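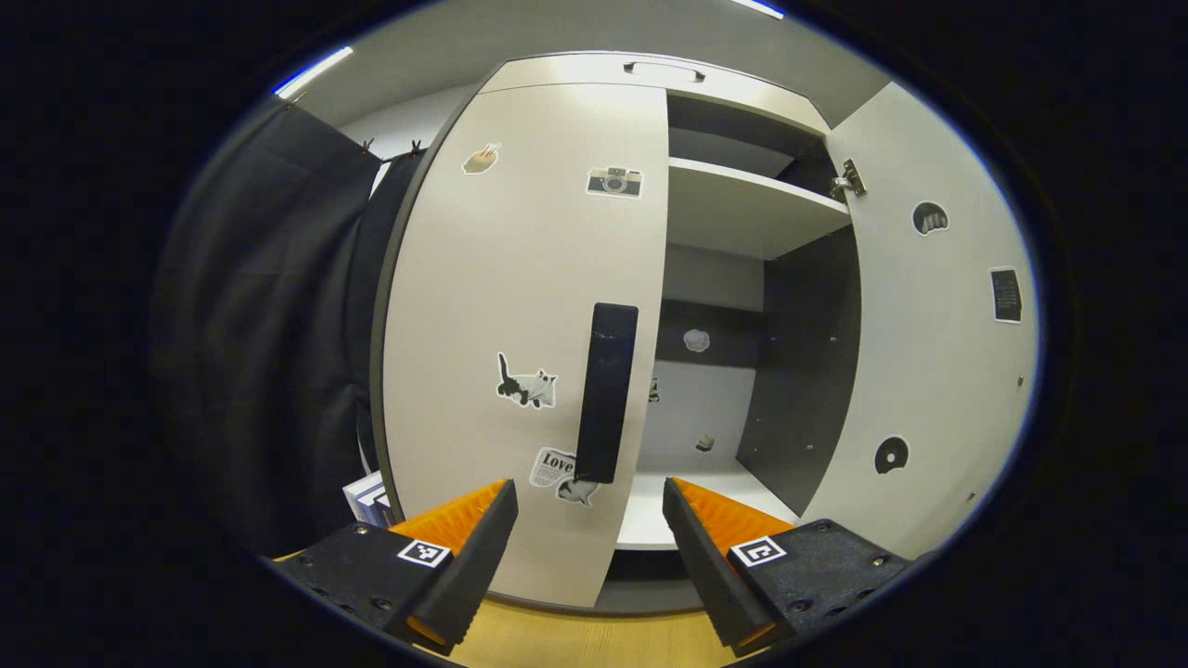
The Wardrobes of Tully House — A Small Gallery

In April we finished the furniture survey of the upper floors, and many residents asked me if they can see how the other rooms look. So I made this page. It is about wardrobes, and a little about the people who live with them. I write in English because we are from many countries here, and I ask your patience with my mistakes.

For those who do not know the building: Tully House has 97 rooms, and every room has one wardrobe. The oldest ones came from a shop named Drerine, which is closed for many years now. The newer ones are from Rarinel. They are plain furniture. When you move in, you receive a key, a mattress cover and a wardrobe that looks the same as the wardrobe of your neighbor. After one year it does not look the same anymore.

The white wardrobe with the stickers

This one is tall and white, with two doors and a long black handle on the left one. There are stickers on that door too. I like the cat best, black and white, standing so that we see it from the side. Gemma Bortolotti prefers the old camera, higher up on the door, in black, white and grey.

Near the top there is also a hand holding a cup, in tan and brown. I did not notice it the first time, my eyes went directly to the cat. The word "Love" is low on the door, printed in bold black letters like in a newspaper. Bláthnaid Ó Riain told me she would put this word at the height of the eyes, and we had a long discussion in the laundry room about it. I think low is good. You find it when you bend down to tie your shoes.

What I enjoy in this door is that the colors are quiet. There is much white between one sticker and the next, and the black of the handle goes well with the black of the cat. If you want to decorate your own door, I recommend to look at it for some time before you buy anything.

How to put stickers on your own door

After the survey I received the same questions from several rooms, so I write the answers in one place.

Yes, stickers are permitted on the wardrobes. They are not permitted on the room doors or on the window glass. This rule did not change.

Clean the door with a soft cloth and a little dish soap, then let it dry until the next morning. Hamisi Mohamedi from the second floor did his whole door in one evening without waiting, and by Monday half of the stickers were on the floor.

Try the positions first with paper tape. Cut a piece of paper in the size of the sticker, fix it, close the door, and go to sit on your bed. From the bed is how you will see it every day. Begin with the biggest sticker and leave the small ones for the end.

Do not put anything across the line where the two doors meet. It looks nice for one day and then it tears.

For taking them off, use a hair dryer on the low setting and pull slowly from one corner. If some glue stays, a drop of cooking oil helps. Please do not use a knife — the surface of these doors is thin, and a scratch in it will stay for the next person.

Moving a wardrobe

Some of you want to turn the wardrobe to another wall. It is possible, but ask me first, and never do it alone. The Rarinel model is 594 millimeters deep, and in the corner rooms there are only 460 millimeters between the bed and the radiator, so there it does not fit. Hiu-tung Shih made a drawing of the corner room with all the measures, and you can get a copy at the desk. Empty the shelves before, take out the rail, and keep the doors closed with tape while you carry.

Also leave enough space for the doors. They open wide to the side, and a desk placed too near will be hit every morning.

Loose handles

In 6 rooms the screws of the handle were loose. I tightened them during my visit. If yours begins to turn in your hand, write your room number in the blue book at the desk, and I will come with the screwdriver, usually on the same day before dinner.

More doors will be added when their owners agree. If you want yours on this page, leave me a note under the door of the office on the ground floor.

Tainá Rocha
Tully House, rooms and furniture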